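## 3. Desk Organization Study: The Lattice Basket

The third part of this project concerned small-item storage on a shared work table. The student work area at Calano had one recurring difficulty: short cables, caps and other small parts were left on the table surface and were later mislaid or thrown away. The project group, registered under the name Pludik, was asked to propose a container that could be made on the equipment already available and that would stay on the table at all times.

### 3.1 Requirements

The container was to be open at the top, so that items could be dropped in with one hand. It was to be tall enough to hold longer parts upright, and its contents had to be at least partly visible from the side. A solid box was considered first and set aside, as users of earlier boxes tended to forget what was in them. The budget for filament was limited to 1000 grams, including failed prints.

### 3.2 Design

The group selected a Voronoi lattice for the walls. The irregular openings use less material than a closed wall and let light through to the contents. The rim was kept solid and square to give a firm edge for lifting. The body is slightly wider at the bottom than at the top, which was intended to make it harder to tip over.
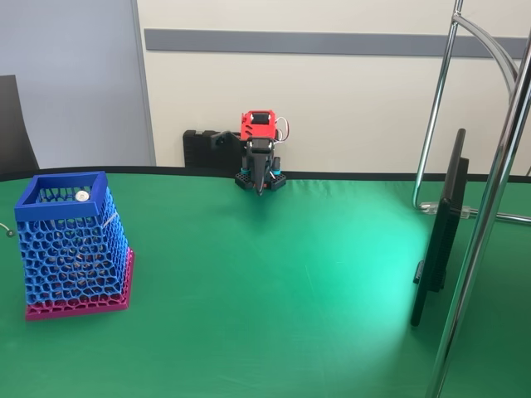
*Figure 3.1. The lattice basket on the work table, with items stored inside.*

Two colors were used. The rim and most of the walls are blue, and the lower section changes to a magenta-pink with a solid bottom edge. The color change has no structural purpose – it was chosen so that the basket could be told apart from containers belonging to other groups.

The model was prepared in Zokis, the drawing package used in the introductory course. The first version had larger openings, and small caps fell through the walls. The second version reduced the opening size and added 110 minutes to the printing time. This was judged acceptable.

### 3.3 The Table Surface

The table was covered with a green cloth for the length of the study. The cloth has two advantages for this type of work. Small dropped parts do not roll as far as they do on a bare surface, and dark or brightly colored pieces are easy to find against it. Its drawbacks should also be recorded. It creases when items are moved across it, and it reflects a strong patch of light when the lamps are on, so that pale parts are harder to see in that area.
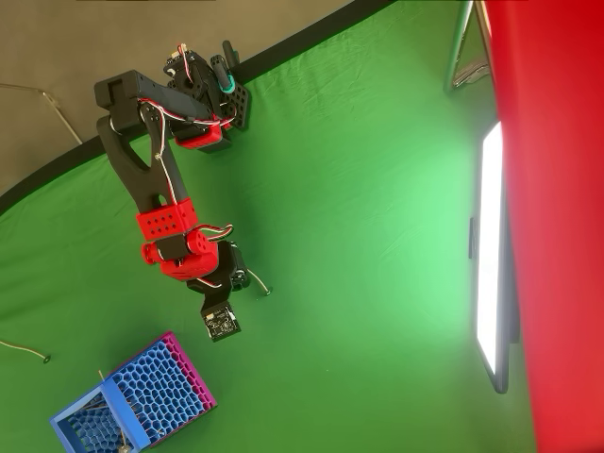 **Đỗ**

The cloth was smoothed at the start of each session, but wrinkles returned during normal use. A heavier fabric, or clips along the back edge, would be a reasonable improvement. The group did not test either option.

### 3.4 Results

The basket was in daily use until the end of November. Users reported that they could tell in general what was in it without emptying it, although very small items at the bottom were difficult to identify through the lattice. Light strands and thread ends sometimes caught on the outer walls and had to be removed by hand.

Cables were a less successful case. Short ones were still often left beside the basket – coiling them and dropping them in was seen as an extra step. A low hook on the outside of the rim was proposed for the next version.

### 3.5 Recommendations

The group recommends that the present basket be kept and that a second, shallower one be printed for caps and discs. The wall pattern should stay the same, with a closed floor raised by a few millimeters for easier cleaning.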